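Where I've been on Sundays

I've been meaning to write about church for months, and I keep putting it off because half of you will roll your eyes and the other half will want to know why it took me so long. Well, tough, both halves. The kettle's on and I've got an evening to myself.

Some of you know I grew up going to a chapel in Maltport, the sort with hard pews and a clock right in the preacher's eyeline (which he ignored completely). My mum played the harmonium, badly and with great love. I stopped going at sixteen and that was that for a very long time. I wasn't cross about it, I just had other things to do on a Sunday, mostly sleeping.

Then in January I went along to a service in Jistholm with my friend Azadeh Bakhtiari, because she was doing a reading and had got herself in a proper state about it. It was freezing. I sat near the back with my coat on and fully intended to think about lunch. And the preacher, Sipho Msimang, got up and talked for the best part of half an hour about the woman who lost a coin and swept the whole house looking for it. That was all. One coin, one broom. He kept coming back to the sweeping, and how dull it must have been, and how she'd have had to move all the furniture. I've heard that parable I don't know how many times and I had never once thought about the furniture!

I went back the next week. Then I missed two, then I went again, and now I seem to be someone who goes.

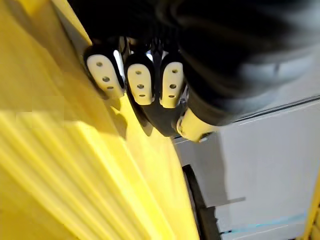

What I like about Sipho's preaching is that he doesn't shout and he doesn't do jokes at the start. I can't bear the joke at the start. He taught maths before he was ordained, and you can tell, because he'll say "let's go back a line" when he thinks he's lost us. Sometimes he has lost us. There was one on Leviticus in the spring that I couldn't follow at all, and Azadeh (who takes notes, in a notebook, with a ruler) admitted afterwards that she'd given up and started a shopping list.

He's got a little book out too, a collection of his sermons, 158 pages, which they sell at the back next to the fair trade chocolate. They had 300 printed and I gather there are still plenty of boxes in the vestry if anyone fancies one. I've read mine twice. The chapter on Jonah sulking under his plant is the best thing in it, and the one on giving is the weakest, a bit too much like a school report. I did tell him so over coffee. He laughed and said his wife thought the same.

There's a discussion group as well, on a weekday evening, six of us when everyone turns up. Manouchehr Yazdani runs it, and he's very good at letting a silence go on, much longer than I'd dare. We argued for a whole evening about whether the older brother in the prodigal son had a point. I say he did! He'd been working in that field for years and never got so much as a goat. Assunta Serra, who is 96 and has outlived three vicars, told me I'd feel differently once I had been the younger brother, and then asked for the biscuits.

Do I believe all of it? I don't know. Some mornings I say the creed and mean every word and other mornings I'm just keeping up with the person next to me. I asked Sipho about that and he said plenty of people in the room were doing the same, and to keep coming if I wanted to and stay in bed if I didn't. I've had worse advice.

Anyway, the harvest lunch is coming up and I've promised two apple cakes and a quiche, having never made a quiche in my life. If you've got a pastry recipe that doesn't need a food processor, please put it in the comments.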